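Keeping Desktops in Service: An Interview with Shona Goodwin

Shona Goodwin coordinates the Tornuvetti refurbishment programme, which returns retired office computers to schools and community centres. In the year to September, the programme placed 1,613 machines. She spoke with us in the workshop on Stubbs Street.

Assessing a tower

Each desktop is laid on its side and its panel removed before any decision is made. "People expect us to begin by switching it on," Ms. Goodwin said. "We prefer to look inside first. You learn a good deal from the dust, the cables and the state of the slots."

Memory and storage receive the closest attention. Ms. Goodwin spoke favourably of office towers whose drives sit in coloured plastic carriers. "Blue usually means you may touch it. A new staff member can follow the colour and rarely needs a screwdriver."

A removed drive goes into a tray beside the case it came from. "It stays with its tower until the paperwork is done," she said. "We had 7 drives go astray in our first year, all of them found, and I would not care to repeat the exercise."

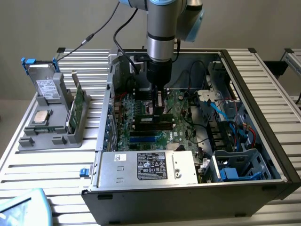 Records and erasure

Drives are erased and logged in Platix, the programme's inventory system, under the serial number of the original machine. Those that fail are sent for shredding. Asked whether donors may request their drives back, Ms. Goodwin said that they may, and that 3 organizations had done so this year.

The standard configuration is now 16 gigabytes of memory. "Schools ask for it, and we try to honour that," she said. The next shipment is bound for the Nimonia learning centre, where the computers will be used for evening classes.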